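十二月。起床五時四十分。室温は十一度、湿度計は58を指していた。外は風がなく、換気扇のダクトも鳴っていない。

昨夜仕込んだライ麦種の確認から始める。二十二時に種起こしをして、瓶の外側にテープで初期の高さを記してあった。今朝の時点で約二倍。先週より立ち上がりが遅い。温度の影響とみるのが順当で、先週は同じ時刻に室温が十四度あった。酸味の出方は悪くない。匂いは青リンゴ寄りで、酢酸臭は弱い。pH試験紙では四より少し下の色。試験紙の刻みが粗いので、これ以上は読まない。

Bezawit Sisayから借りているノートに、低温での種継ぎは加水を絞って酵母と乳酸菌の比を保つ、とある。彼女の種は加水50パーセントの硬種で、こちらは百パーセントの液種だから、そのままは当てはまらない。ただ、冬のあいだだけ中間の七十五あたりに振る案は試す価値がある。次回の種継ぎで二系統に分ける。系統Aは現行どおり、系統Bは加水七十五。粉はどちらもDonuraの全粒ライ麦、ロットも揃える。

粉の話。Donuraの今回の袋は前回より挽きが細かい。指でこするとざらつきが少なく、吸水が早い。同じ配合で捏ね上がりが明らかに締まった。袋の表示は前回と同一で、挽き目についての記載はない。篩にかけて残渣を量る。目開き一ミリの篩で、百グラムあたり残渣六グラム。前回の袋では十四グラムだったから、印象と数字は合っている。吸水の補正として、全体の加水を二ポイント上げた。

本捏ね、七時十分開始。配合は以下のとおり記録する。
ライ麦粉　四百グラム
強力粉　二百グラム
種　240グラム
水　三百九十グラム
塩　十一グラム
キャラウェイ　三グラム
捏ね上げ温度は目標二十七度に対して実測二十五度半。仕込み水を四十度にしたが、粉が冷えていて足りなかった。粉を前の晩から室内に入れておく手順を、手順書の一行目に移す。毎年この時期に同じことを書いている気がする。去年の頁をめくると、やはり書いてあった。 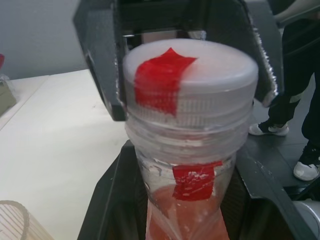 一次発酵は発泡スチロールの箱に湯を張ったカップを入れて保温した。箱の内部は二十八度で始まり、一時間後に二十六度、二時間後に二十四度。湯の入れ替えは一時間ごとでは間隔が長い。四十分ごとにする。蓋の縁に隙間があり、そこから逃げている分もある。隙間テープは二ミリ厚のものが引き出しに残っているはずなので、次に箱を使う前に貼る。

待ち時間に、Flestbridgeの読書会から回ってきた原稿を読む。Bastien Jacquetの書いた、中欧の共同窯についての覚え書き。村ごとに窯の火入れの順番が決まっていて、最初に焼く家は薪を多く出す代わりに一番熱い窯を使える、という慣行を扱っている。面白いのは順番の決め方よりも、窯の温度が落ちていく過程に合わせて焼くものが変わる点で、初めは平焼き、次に大型のライ麦パン、最後に乾燥果実という並びになる。温度計のない時代の手順としてよくできている。粉を一つかみ炉床に撒いて、焦げるまでの数を唱えて判断したとある。

気になったのは73頁の表で、炉床温度の推定値が小数第一位まで書いてある。元の資料が聞き取りだけなら、その桁は意味を持たない。余白に鉛筆で書き込んだ。同じ表の窯の内径も、単位がある行とない行が混じっている。Jacquetは指摘を嫌がらないので、まとめて送る。もう一点、注の番号が途中で二つ飛んでいる。本文を削ったときの消し残しと思われる。

十時二十五分、分割成形。六百グラムを二つ。残りの生地は小型の型に入れた。生地の表面はべたつくが、手水で処理できる範囲。籠には米粉を振った。成形の締め方は前回より弱くした。ライ麦比率が三分の二あるので、締めても構造は持たない。前回は締めすぎて底が割れている。

二次発酵中に電話。Didier Huetから、Sedgwickの製粉所の見学の件。石臼の目立ての日に合わせれば、臼を開けた状態で見られるという。目立ては年に二回で、次は春になる。同行はSoledad Zamudioと私の二名。Zamudioは溝の断面形状を測りたいらしく、型取りのゲージを持っていくと言っている。こちらは排出温度を知りたい。挽いた粉が出口で何度になっているかは、吸水と酵素活性の両方に効く。接触式の温度計を用意する。Huetの話では、夏場は手で触れて温いと感じる程度まで上がるそうだが、測ったことはないとのこと。

焼成。予熱は二百五十度、四十五分。石板の表面温度は放射温度計で二百三十八度。庫内の表示と十二度の差がある。この差は以前から変わらない。十一時五十分に投入、蒸気あり十五分、その後二百十度に下げて三十五分。小型の型は三十分で出した。中心温度は二本とも九十七度。目標は九十六度以上なので合格とする。

焼成前後の重量。
一本目　六百グラム　→　五百二十二グラム
二本目　六百グラム　→　五百二十六グラム
減量率はそれぞれ十三パーセントと十二・三パーセント。奥に置いた一本目のほうが減っている。背面のファンに近い側で水分が抜けるという前回の観察と同じ傾向。三回続けて同じなら、途中で前後を入れ替える手順に改める。今のところ二回。

午後は籠の手入れと帳簿。籠は米粉が目地に残りやすく、乾いたブラシで落としてから窓際に伏せた。水洗いは半年に一度で足りる。帳簿のほうは粉の残量と発注点を見直した。Donuraのライ麦は現在の使用量で週に一キロ強。十キロ袋を一つ開けたところなので、次の発注は一月末でよい。塩とキャラウェイは当面不要。

夕方、Tahsin Jayasingheが本を返しに来た。Budatusの穀物事典の二巻目。貸したのは夏だったと思う。小型の一本を渡し、切るのは明日にするよう伝えた。ライ麦は焼いた当日に切ると内相がナイフに付く。彼は以前それを無視して、刃を洗うのに苦労している。事典の134頁に付箋が残っていた。ライ麦のペントサンの項で、水溶性画分の比率について書いてある箇所。ちょうど吸水のことを考えていたので読み直した。挽き目が細かいほど溶出が早いという記述があり、今朝の捏ね上がりの締まりとは矛盾しない。説明として十分かどうかは、同じロットで篩い分けた粉を使って比べないと分からない。

二十時、大型の一本を布で包んで棚へ。表面のひび割れは細かく、全体に均一。底を叩いた音は低い。切断と内相の確認は明朝七時。見る項目は、底の詰まり、気泡の分布、酸味、湿り。断面は方眼紙を敷いて写し取る。

種継ぎは二十一時半。系統A、種二十グラム、粉百グラム、水百グラム。系統B、種二十グラム、粉百グラム、水七十五グラム。両方とも同じ形の瓶に入れ、テープに記号と時刻を書いた。置き場所は冷蔵庫の上、壁から十センチ。現在の室温は十三度。

粉の袋を台所に入れた。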